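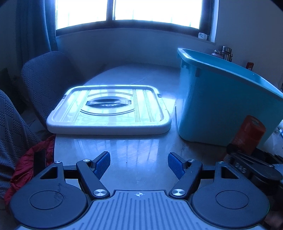

机器现在到底能不能替人做家务和店里的杂活？

挑着做的话，能做一部分：东西放得规矩、位置变化不大、旁边有人看着，它就能干下来；换一户人家、换一张桌子，成绩马上往下掉，离“交给它就出门”还早得很。

Réka，你好：

上面这一问一答，是你上次电话里要我写在最前面的，说Skorow那边看报告的人多半只读第一段，我照办了（希望他们还是往下看一点，后面有好消息！）。下面是Monura项目这一期的进展，写到7/9/23为止。格式我没有完全按模板来，模板里那个“里程碑偏差说明”我填了三遍都觉得像在写检讨，干脆就用平时说话的方式写了，表格部分财务会另外发给你。

先说做了什么

这一期的活分两头。家里那头，是收拾桌面：把盖子拿起来、放到一边、扣回去，把小瓶小罐收进盆里或者架子上，把软的东西（衣服、垫子、抹布）从桌边挪开。店里那头，是在Bárány杂货店做理货，把货架上歪了的盒子扶正、空出来的位置补上、把顾客随手乱放的东西送回原处。两头用的是同一套模型，这一点我们从申请书开始就坚持，到现在也没有后悔，虽然中间有两个星期我差点后悔。

演示数据到现在收了3260段。申请书里写的目标比这个低，所以数量上我们是超了的，不过先别急着高兴，这里面有相当一部分是头一个月收的，那时候大家手还生，动作又快又飘，盖子常常是“甩”到位的。模型学东西老实得很，你甩它也甩。我们后来把这批数据重新看了一遍，太飘的都剔出了训练集，原始文件还留着，你们要审计随时可以看。

参加采集的同事现在有了一个不成文的规矩，新人头一天不收数据，就坐在桌子边上拿着工具开开合合，拿瓶子，放瓶子，练到自己不觉得别扭为止。这一天的工时我记在培训里，预算表里能看到，数目不大。

盖子这件事

我得单独讲讲盖子，因为它占了我这个季度一半的精力，也因为我们在这上面总算有了像样的进步。

人拿盖子根本不过脑子。平放在桌上的塑料盖子，你手指头往边上一抠就起来了，或者捏住中间的把手一提。机器两个指头，一开一合，碰到扁平的东西就犯难：从上面夹，没有东西可夹；从侧面铲，盖子就跟着往前跑，一路跑到桌子那头掉下去。椭圆形的把手要是凹在盖面里，和盖面差不多平，就更难了，指头得对准方向，歪一点都合不拢。开头那张照片里的白盖子就是这一类，中间一个凹进去的椭圆把手，躺在亮晃晃的白桌面上，窗户的光一打，白盖子白桌子都反光。我们自己在屏幕上看录像，有时候也要愣一下才看得清盖子的边在哪里。

四月份的版本，白桌面上拿盖子基本靠运气。现在这一版，在采集过数据的桌子上，一次就拿起来的成功率到了70%，换到它没见过的桌子上是41%。两个数字我都写在这里，请你转给Skorow的时候也两个一起转，别只转前面那个！上一期有人只引用了好看的那个数字，结果来参观的人看到机器把盖子推到地上，表情很复杂。

进步是怎么来的，我猜有两个原因，都还没有完全验证。一个是我们把白天不同时候的光线都收进去了，早上、下午、阴天、拉一半窗帘，以前图省事都挑光线舒服的时候收。另一个是让示范的人放慢，碰到把手以后先停一停，再合拢，再抬。停那一下对人来说很傻，对模型好像很有用。到底哪个起的作用大，下一期我们会拆开来各训练一版比一比，这个实验的算力已经算进剩下的预算里，不用另外申请。

扣盖子比拿盖子还差一截，我就不给数字了，样本太少，给了你也没法用。长方形的盖子要四个角都落到位，机器常常扣上三个角就觉得自己干完了，心满意足地把胳膊收回去。判断“干完了没有”这件事，我们现在做得很粗糙，后面还会讲到。

店里那一头

Bárány的老板比我想象的有耐心，七月里给了我们每天开门前的一段时间，货架随便我们折腾，条件是开门的时候必须恢复原样。盒装的东西好办，方方正正，摆得也齐，Fustar底盘往货架前一停，胳膊伸过去扶正，看着真有点像个店员。理货任务的整体完成率是58%，这里说的完成，是指一整格货架从头理到尾，中途没有人插手。单看每一个盒子，成绩要好得多，可是一格里头只要有一个倒了、夹住了、被推到后面去了，整格就不算，我觉得这么算才对得起店里的人，他们关心的是这一格能不能卖货。

袋装的就不行了。薯片、面粉、猫粮，一捏就变形，捏紧了怕破，捏松了滑下去。我们有一次把一袋面粉弄破了，清理的时间比那天上午干活的时间还长，面粉钱我自己掏的，没有报销（财务说可以报，我嫌丢人）。

还有速度。机器理一格货架，熟手店员早就理完一排了。老板倒是说慢不要紧，夜里没人的时候让它慢慢弄就行，要紧的是不能弄坏东西，也不能早上来了发现它卡在过道中间。这句话我记在本子上了，后来我们把评测的权重改了一下，弄坏东西和卡住不动扣得最重，时间只占一点点。如果Skorow的评审觉得应该更看重速度，我们可以谈，不过我会替老板说话的。

没做成的、推迟的

叠衣服推迟了。申请书里写的是这一期出初步结果，我们连像样的数据都还没有。软东西我们眼下只做“挪开”，就是抓住一处拎起来，放到旁边的椅子上，这个做得还可以，厚外套比薄T恤好抓。叠就完全是另一回事，我建议把它挪到最后一期，或者干脆缩小成“叠毛巾”，你看哪种改法在你们那边手续简单，我就写哪种。

双臂的实验也晚了。第二条胳膊到货的时候接口和说好的不一样，转接件等了很久，装好以后又发现Fustar底盘带着两条胳膊转弯会晃。现在暂时限速跑，能用，就是看着叫人着急。供应商答应给加固件，我没有拿到书面的日期，所以也不敢在这里写日期。

另外，“什么时候该停、什么时候该叫人”这一块，我们低估了。人收拾桌子，看到一个不认识的瓶子会问一句“这个还要吗”，机器不会，它要么收，要么不收。有一次在试用的家里，它把主人正在用的杯子收进了盆里，人家转个身杯子没了，笑了半天，可是换个脾气急的人就不会笑了。我们现在的办法很土，凡是模型自己拿不准的，就停在原地亮灯，等人来按一下。灯亮得太勤，试用的人就嫌烦，说还不如自己收；亮得太少，又会收错。这个阈值到现在还是手调的，每户都不一样，我对这一点很不满意，想请一位做交互的人来帮忙，钱从差旅里省出来，如果你同意，回信里说一声就行。

试用家庭说了些什么

我把印象深的几条写一下，完整的访谈记录在共享文件夹里。

有一户有两个孩子，妈妈说她最想让机器干的是把饭后桌上的东西归位，擦桌子她可以自己来，擦桌子“还挺解气的”。有一户是独居的老先生，他对机器收拾得干不干净无所谓，他在意的是它会不会挡路，夜里起来会不会绊倒他。我们给底盘加了回位动作，干完就退到墙边去，他满意了，后来还管它叫“邻居”。还有一户中途退出，原因是声音，电机的声音在小客厅里听着就是吵，他们说得很客气，我觉得他们说得对。降噪这个事我们没有写进申请书，现在看应该写。

我自己的感觉是，大家对“慢”和“笨”都挺宽容，对“不知道它下一步要干什么”很不宽容。机器伸手之前停一下、胳膊朝要拿的东西偏一偏，人就安心很多。这个改动几乎不花钱，我们已经加到所有版本里了。

钱和人

支出跟计划差得不多，硬件略超，差旅没花完，两边一抵基本持平，细账看财务那张表。人手上，有一位做标注的同事秋天要回学校念书，我们已经在找人接，最好能早一点到，有几个星期重叠。Bárány那边的场地费原本说好按月付，老板后来改主意说不要钱，只要年底让机器穿上围裙在店里站一天，我答应了，请你别告诉评审。算了，写在这里也瞒不住。

接下来

下一期先做三件事：盖子那两个因素拆开比较，袋装商品收第一批数据，在没去过的人家里多测几次。最后这件我看得最重，41%那个数字不上去，别的都不好意思拿出来讲。扣盖子也会继续，四个角的判断想试试合上以后再轻轻按一遍，听起来很笨，人自己也是这么干的。

你七月来信里问，能不能安排评审到现场看一次。可以，我建议来店里看，别来家里看，店里的货架稳当些，家里那头我还想再磨一磨。要是他们坚持看家里，也行，盖子那一段我会提前说清楚可能掉地上。时间你来定，早上开门前都可以，提前几天告诉我，我去跟老板打招呼，顺便把过道清出来。

附件里有评测的原始表格和几段没有剪过的录像，失败的也在里面。录像的声音我没关，有几段里能听见我在旁边叹气，请多包涵。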